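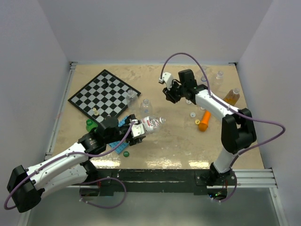
6. Safe Operation of the Two-Arm Table Cell

6.1 Before enabling the arms

1. Check that the cell risk assessment is signed and covers the task to be run. An assessment for a different task does not carry over.
2. Follow each purple cable by eye from gripper to base. It must have enough slack for full wrist travel and must not lie across a joint.
3. Clear the floor below the front beam. Cable may hang there; tools and bags may not.
4. Press and release the emergency stop once per shift. Record the result in the log.

CAUTION: Bottles containing liquid must be capped before the arms are enabled. Keep them out of the shared zone between the two grippers.

6.2 Handover and cap tasks

1. Set the speed limit to 115 mm/s for any task in which both grippers approach the same object.
2. Let one arm hold and the other arm approach. Do not program both arms to close at the same moment.
3. Confirm that the approaching gripper is open before it enters the shared zone.

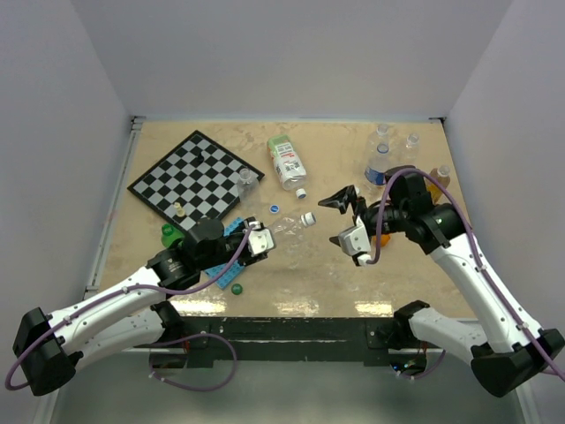
4. Hold at the approach point for 300 ms, then close.
5. If the object slips, stop both arms. Do not reach in while either arm is enabled — a paused arm counts as enabled.

NOTE: Small parts such as loose caps may stay on the table during a run if they are listed in the task file. Remove unlisted parts with the arms disabled.

6.3 After the run

1. Park both arms and disable power.
2. Wipe up any liquid before clearing the table.
3. Enter stops and faults in the log, with the operator's initials.

Comments (2)

Kelly Pearce
Is the 6.2 speed limit per arm or the closing speed between them? We read it as per arm at Hullbridge.

Gadisa Workneh
Per arm. The wording will be fixed in the April revision.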